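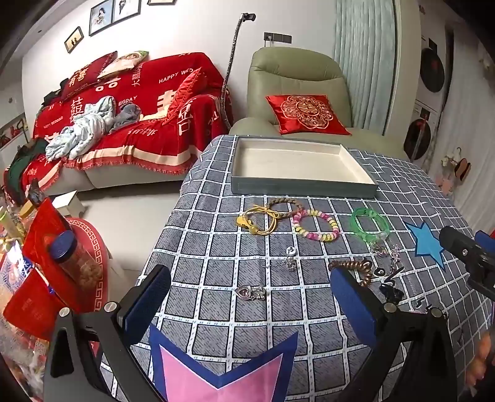

Armbänder, Anhänger und eine leere Schale: Der Greifer wird mit der Hand geführt.

Wie lernt ein Roboter aufräumen?

Ein Armband in eine Schale legen, das kannst du, ohne nachzudenken. Für einen Roboter ist es schwer. Er weiß nicht, was ein Armband ist. Er weiß auch nicht, wo er zufassen soll und wie fest. Jemand muss es ihm zeigen.

Zeigen mit der Hand

Dafür gibt es Greifer, die ein Mensch in der Hand hält. Der Greifer auf dem Foto hat zwei schwarze Finger. Innen sind sie mit dunkelblauem Schaumstoff gepolstert. Am Greifer sitzt eine Kamera, die alles aufnimmt, was vor den Fingern passiert. Der Mensch bewegt den Greifer zum Tisch, schließt die Finger um einen Gegenstand, hebt ihn hoch und legt ihn woanders ab. So eine Aufnahme nennt man Vorführung.

Quyên Trịnh macht solche Vorführungen für das Projekt Lometska. Ihre Aufgabe heißt: Schmuck in die Schale räumen. Eine einzige Vorführung reicht dafür nicht. Für eine Aufgabe nimmt sie 50 auf, und vor jeder neuen legt sie die Sachen anders hin. „Wenn alles immer am selben Platz liegt, lernt der Roboter nur den Platz“, sagt sie.

Warum gerade Schmuck?

Schmuck ist klein und sehr verschieden. Ein Armreif behält seine Form. Eine dünne Kette dagegen rutscht weg oder verheddert sich. Ein Armband aus Perlen liegt jedes Mal ein bisschen anders da. Dazu kommt die Tischdecke: Auf ihr sind Kästchen und Sterne zu sehen. Du erkennst sofort, dass man den rosa Stern nicht hochheben kann. Der Roboter muss das erst lernen.

Zeigen aus der Ferne

Man kann einem Roboter auch etwas beibringen, ohne selbst am Tisch zu stehen. Das heißt Fernsteuerung. Davoud Zarei sitzt dabei vor einem Bildschirm und hält in jeder Hand einen Steuergriff. Bewegt er die rechte Hand nach vorn, fährt auch der rechte Roboterarm nach vorn. Das geht langsamer als mit dem Handgreifer. Dafür ist es schon der echte Roboter, der sich bewegt, mit seinen eigenen Gelenken. Davoud hat 6 Wochen geübt, bis er eine Kette ablegen konnte, ohne dass sie hängen blieb.

Und dann?

Alle Vorführungen kommen in einen Computer. Ein Programm sucht darin nach Mustern: Was war zu sehen, und wie hat sich der Greifer dabei bewegt? Das nennt man Training. Danach probiert der Roboter es allein. Am Anfang greift er oft daneben. Dann werden neue Vorführungen aufgenommen, vor allem von den Dingen, die nicht geklappt haben.

Probier es selbst

Nimm eine Grillzange und räume damit Haargummis und Ketten in eine Schüssel. Halte dir dabei ein Auge zu. Welche Sachen sind am schwierigsten?

Wörter zum Merken

Greifer: die „Hand“ eines Roboters
Vorführung: eine Aufnahme, aus der der Roboter lernt
Fernsteuerung: einen Roboter aus der Entfernung bewegen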